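Can a Robot Do My Chores Yet? Your Questions, My Best Answers

I run the home automation column over at Prolgate, and since I started writing about robots that pick things up, my inbox has been very lively. I've pulled the questions I get most into one page so I can stop typing the same reply at midnight. I'll keep adding to it as more come in!

So, can I buy a robot that cleans my house?

You can buy one that vacuums and one that mops, and if you're patient you can get both in the same machine. What you can't do is walk into a store and come home with something that picks up after you. There are machines that can do pieces of that job in a room they know well, usually with a person nearby ready to step in. I'd love to tell you it's coming by December. It isn't.

Which chores are closest?

Anything where the object is stiff, has a decent size and sits where the machine expects it. Cups into a rack, boxes onto a shelf, cans into a bin. Shops and warehouses are ahead of homes here, mostly because somebody has already decided where everything goes. The Wamholm stockroom I visited last spring has one arm that moves tubs from a cart to a shelf all morning long, and it's so steady that people have stopped looking at it (I hadn't – I watched it through my whole lunch).

And which are the hardest?

Soft stuff. Laundry, bedding, paper, plastic bags, charging cables. A mug is the same shape every time you grab it, but a sock is a new shape every time, and it changes again once you've got hold of it. My own little home test has 20 items on it, and the best score I've seen so far is 9. Most of the misses were cloth or paper.

What about just clearing a coffee table?

People ask this one as if it were the easy option, and I used to think so too! But think about what ends up on a living room table. A used tissue has to go and a clean one has to stay, and those two are made of exactly the same thing. You and I sort them without a thought. A machine has to work out that the crumpled one is trash and the one standing up is there to be used, then pinch something that weighs next to nothing without knocking whatever is beside it. Add a polished dark top with daylight from the window streaking across it and you've given the cameras a headache as well.
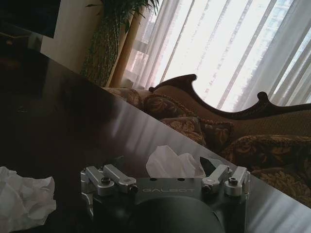
Tomoyo Kaneko wrote in to say I'm making too much of the tissue problem. In her view a machine doesn't need to be clever about trash at all, it just needs a house rule, such as anything crumpled goes in the basket, and if it throws out a grocery list now and then she can live with that. She'd take a robot that is wrong twice a week over doing the table herself every night.

I can't argue with her about her own table. I'd only say that my crumpled things include receipts I need for taxes, so my house rule would have to be a lot longer than hers.

Will it scratch my furniture?

Fair worry. Most of the grippers I've met are metal in at least some places, and a glossy finish shows everything. Ask the maker what the fingertips are made of, whether the pads can be replaced, and what happens if the arm bumps something by accident. Then ask to see it happen. If they won't let you watch it touch a table, keep your wallet closed.

How slow is slow?

Slow. I timed a Wirnitz demo unit putting away one small load of dishes at 556 seconds, and I can do that load before the kettle boils. Speed bothers me less than it did, though. If I'm out of the house, I don't much care how long it takes, provided the dishes are whole when I get back.

Is somebody steering it from another room?

Sometimes, yes, and you should always ask. A lot of the nice videos going around are done with a person at the controls. There's nothing wrong with that as long as they say so, but it does mean you're watching what the hardware can manage, and the software may be years behind.

Does my house need to be tidy first?

Sadly, a bit. Clear floors help, good light helps, and keeping things in the same spot helps most of all. Fabrice Delorme emailed to call this "cleaning up for the cleaner," and I've been stealing the line ever since.

Should I wait, or buy something now?

If you want floors done, buy now. If you want an arm, wait. I have 2 on loan at the moment, one of them from Yoon, and I still load my own dishwasher. Send me your questions anyway, especially the odd ones about cat toys.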